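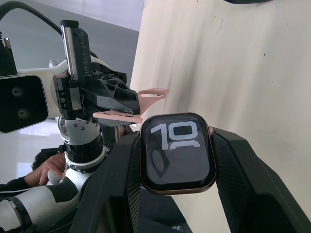
4.2 Effect of numeral style on glance reading

Response times for the two numeral styles are plotted in Figure 6. Participants read the hour from a digital face faster when the digits were set in a heavy weight, in line with the earlier results of Murach and Abreu for printed timetables. The gain was largest at the shortest exposure and fell off as viewing time increased.

Figure 6. Median response time by numeral weight and exposure. Bars show 95% confidence intervals.

Errors followed a different pattern. Most were confusions between digits of similar outline — chiefly 0 and 8 — and these were more common in the heavy style, where the inner spaces of the digits are smaller. Two participants were left out of this analysis after reporting blurred vision during the practice block. Stacking the hour above the minutes had no reliable effect on errors in either style. We did not test faces with a seconds field, for which Þórarinsdóttir reports slower reading overall.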